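How long should I give myself for the written test?

Hi everyone! I'm applying for the county dispatcher job (4,000 applicants last year, gulp) and the written test is in March. I have 53 practice sets and a full-time job. Is an hour a night enough?
Purero

An hour is plenty, dear, if you keep it up. I passed on my second try, and the first time I'd crammed everything into one awful weekend. Do the map reading early, while you're fresh, and please sleep the night before! 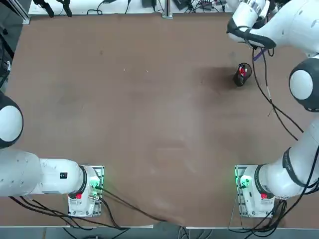 Two white arms at a big brown table

Bring 2 pencils and get there by 9, as parking fills up fast. Good luck, I'm rooting for you!
Illow

depends on the county, mine had a typing part too so call and ask
Sandhu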